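Two-arm sorting bench: tape roll keeps fouling the basket rim
Hamness Shared Workshop board > Builds

cesine_bench
Posted 30/10/2020
Second arm is mounted and both run off the Dumitrescu controller. Task is moving one roll of packing tape between the table and the brown basket. Over 60 attempts the failures were nearly all at the rim. Wrist view: 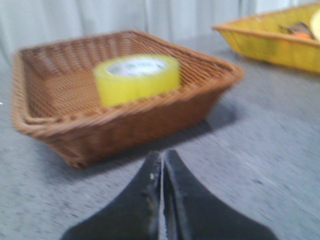 Tape in the brown basket, wrist camera, some motion blur.

Approach height is 234 mm above the table. Raising it costs cycle time.

raltcombe2
Your blur is an exposure problem. Fix that before you touch the path. What is the other arm doing during the approach?

cesine_bench
Holding position near the basket. It intrudes more than I planned.
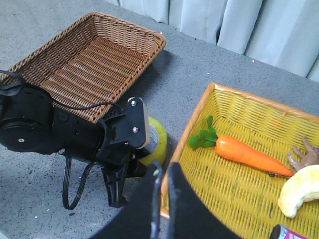

The cable loop under that arm also needs shortening. I have clips on order.

oddgear
Disagree about exposure. If the path is taught, the camera has no say in where the fingers go. Rim clearance is the fault. Is it taught or vision guided?

cesine_bench
Taught, with a vision offset at the end. So you are both partly right. View from between the baskets:

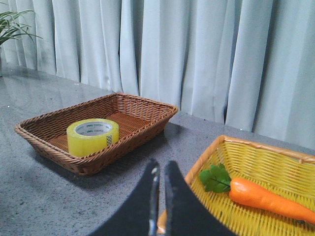 Roll near the front corner of the brown basket, carrot in the yellow one.

raltcombe2
Then the offset is computed on smeared edges. I stand by it. Mine settled down when I added a 615 ms pause before the grab.

oddgear
A pause hides the problem. Tilt the wrist so the fingers clear the rim, then re-teach. I would also move the brown basket inward on the table.

cesine_bench
Order of work for tonight, checked against the side camera:

1. Park both arms out of the side view and save a reference shot.
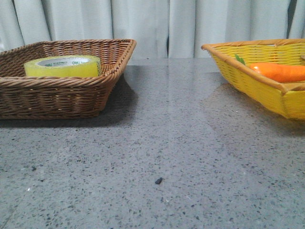 2. Re-teach the approach with the wrist tilted.
3. Run it with and without the pause, same start position.

raltcombe2
Log the offset values too. Post the numbers either way.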